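Cours « Systèmes robotisés en environnement ouvert »
Séance 5 : évaluer une offre de réassort automatisé
Support rédigé par Amerley Korletey, version du 13 janvier 2019

1. Objet de la séance

On étudie le kit Zekis, proposé par la société Cirnusden aux commerces de détail de petite surface. L'offre comprend un bras monté sur base mobile, un préhenseur à deux doigts, une tête stéréo et un logiciel d'apprentissage à partir de démonstrations humaines. Le fournisseur annonce une mise en service sans reprogrammation lorsque l'assortiment change. C'est cette affirmation que nous examinons.

Le kit est loué 600 euros par mois, maintenance comprise. L'intégration est assurée par Grenlow et facturée séparément.

2. Décomposition de la tâche

La tâche de référence est le réassort d'un rayon de papeterie à partir d'un panier. On distingue quatre primitives : recherche dans le vrac, saisie, transfert, dépose orientée. La recherche est la plus coûteuse en temps de calcul. Les articles se recouvrent, les emballages transparents dégradent la mesure de profondeur et deux références voisines ne diffèrent parfois que par la couleur. 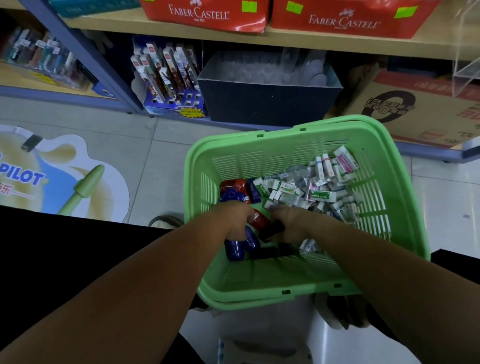

L'opérateur humain traite le problème en parallèle : une main retient ce qui est déjà trié pendant que l'autre explore. Le kit Zekis ne possède qu'un bras. Il doit donc poser chaque article sur un plateau intermédiaire avant de reprendre la recherche, ce qui ajoute une saisie par article et une occasion d'échec supplémentaire.

Le modèle livré a été entraîné sur 3 126 démonstrations, selon la notice. Celle-ci ne précise pas la part réservée aux objets translucides. La question a été posée à Cirnusden ; la réponse est attendue en février.

3. Dépose en rayon

La dépose impose des contraintes différentes. Le volume libre est limité en hauteur par la tablette supérieure, en profondeur par le fond du présentoir. Les bacs en carton se déplacent sous un effort latéral modéré. Le préhenseur doit approcher par le dessus, avec une inclinaison du poignet que la cinématique du bras n'autorise pas sur toute la largeur du rayon.

Le repérage de l'emplacement cible s'appuie sur la marque imprimée en façade et sur l'étiquette de prix. Reuter, l'autre produit retenu pour la comparaison, utilise des marqueurs collés sur la tablette. La méthode est plus robuste, mais chaque changement d'implantation oblige à recoller les marqueurs.

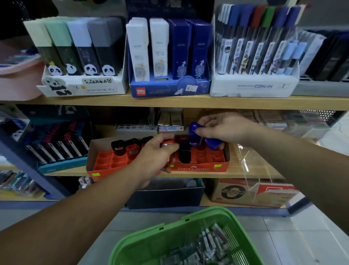 Fig. 2. Mains tenant des articles au-dessus d'un bac Faber-Castell, tablette médiane.

4. Résultats du banc d'essai

Le banc reproduit une travée de papeterie. Chaque essai porte sur un article, du panier au bac.

Nombre d'essais : 157
Durée moyenne d'un cycle : environ 9 secondes
Critère de réussite : article dans le bon compartiment, bac non déplacé
Reprise après échec : automatique, une seule tentative

Les échecs se concentrent sur la saisie dans le vrac. Les erreurs de compartiment restent rares quand les inserts sont rigides. La durée de cycle exclut le déplacement de la base mobile ; il faut la corriger avant toute comparaison avec un temps humain.

5. Travail demandé

a) Établir le graphe d'états de la tâche, plateau intermédiaire compris.
b) Proposer une stratégie de saisie pour les emballages sous cellophane et indiquer le capteur requis.
c) Calculer le coût annuel de location du kit, hors intégration.
d) Rédiger un avis d'une page sur l'affirmation du fournisseur citée en section 1.

Le rapport est à rendre en binôme, au format PDF. Les schémas cinématiques peuvent être tracés à la main s'ils sont lisibles.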